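Puzzles, Pegs and Boards (members' list)
Tuesday, December 20, 2022
From: Celeste Loureiro
Filed under: List archive > Boards & inserts

Zlata, you did ask, so you have only yourself to blame. The white board with the blue parts, under coloured light:

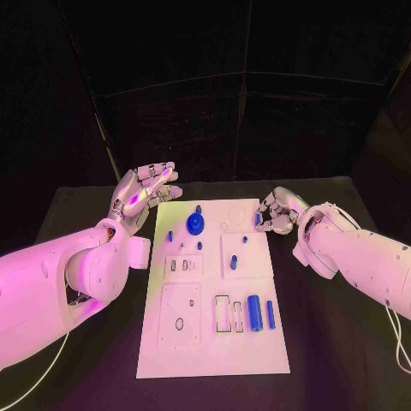
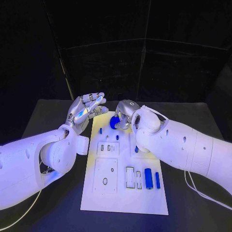
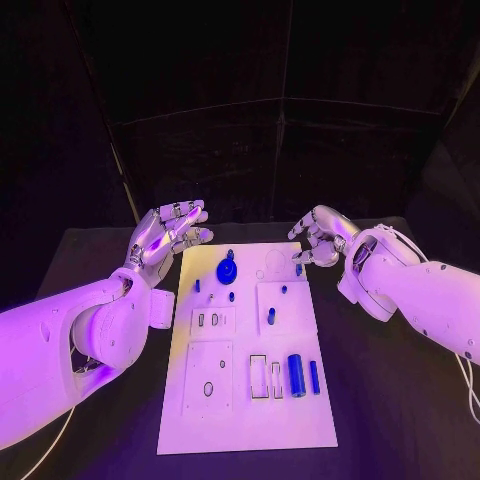 On Monday Zlata Semeniuk wrote:

> Is the peg board worth copying for our table at
> Trillero, or should we stick with the old one? Lev
> says white shows every fingermark. Lev also said
> that about the kettle.

Copy it, I'd say, but change a few things. White with blue parts is easy on the eye in ordinary daylight. Under coloured lamps it all goes the shade of cheap bath salts and you start feeling for the holes.

Keep the inserts separate from the base. Our old board was one piece, and when Matvii sanded one hole too wide in August we had a 45-piece set with a permanent rattle. I have 22 blank inserts left in the Sasport tin, if anyone can get the lid off.

Short pegs can stay short. I know there was a vote. I still think the long ones are for people who enjoy leverage.

As for fingermarks – yes, it will show them. So does the kettle. Damp cloth, and not the one from the sink.

I can bring the tin on Thursday if Lev brings the small files back. All 3 of them, please.

Celeste

List archive | Contact the list owner | Back to top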